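Ticket: Attachments over 5 MB never reach shared storage
Product: Griron file sync, server edition
Reported by: Shiuli Talukder, Dakden
Priority: Normal
Status: Resolved

Initial report

Since the November update, large attachments added to a record show as saved in the desktop client but are missing when a colleague opens the same record. Small files go through. The client gives no error. Both sites are affected, and it makes no difference whether the file is dragged in or added from the menu. The record history lists the attachment with the correct name and a size of zero.

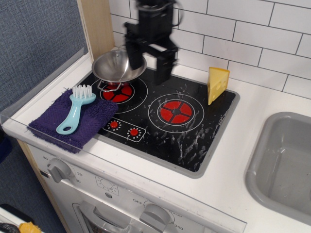

After the first failure we cleared the local cache, signed out and signed in again. The same file failed at the same point. A copy of it reduced to under 5 MB uploaded on the first try. Client log attached separately.

Support, first response

The client log shows the upload being handed to the server and accepted. The client then closes the transfer, so it has no failure to report. Please send the following from the server:

1. The sync service log covering one failed upload.
2. The proxy configuration, if there is a proxy in front of the service.
3. Free space on the temporary volume, not only on the main storage volume.

Customer reply

Server log attached. The proxy is Stefanou, default configuration except for the certificate path. The temporary volume is 77 percent full. Main storage has plenty of room.

I repeated the test at 14:10 with a second file so that you can match the times.
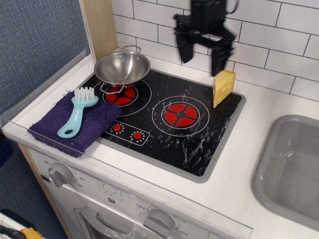 It appears in my client and nowhere else. The server log has one line for it, "chunk assembly deferred", and nothing after that.

Support, second response

That line is the useful one. Files over 5 MB are split into chunks and put back together by a background worker. The worker takes its jobs from the Astus queue. If the queue is full, the job is deferred and should be retried after 30 seconds. Your log shows the deferral but no retry.

Please run the queue status command and send the output. Do not restart the worker yet. A restart discards deferred jobs, and the files would have to be uploaded again.

Customer reply

Queue length is 2,000, which matches the limit in the settings file. The oldest entries are thumbnail jobs for records that have been deleted. I sent a third file through while the status command was open and the length did not change.

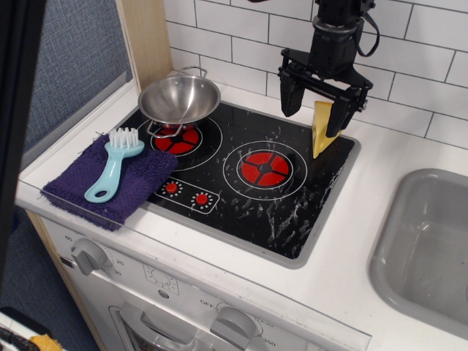 Cause

The update moved thumbnail jobs into the same queue as chunk assembly. A thumbnail job for a deleted record is never marked as finished, so it keeps its place. Once the queue reached its limit, no assembly job could enter, and the retry timer was not started for jobs refused at the limit.

Fix

1. Export the list of deferred jobs.
2. Stop the worker.
3. Purge thumbnail jobs whose record no longer exists.
4. Set separate queues for thumbnails and assembly in the settings file.
5. Start the worker and import the list.

Customer confirmation

Done in that order. All deferred files were assembled, and the test files open at both sites. Please close.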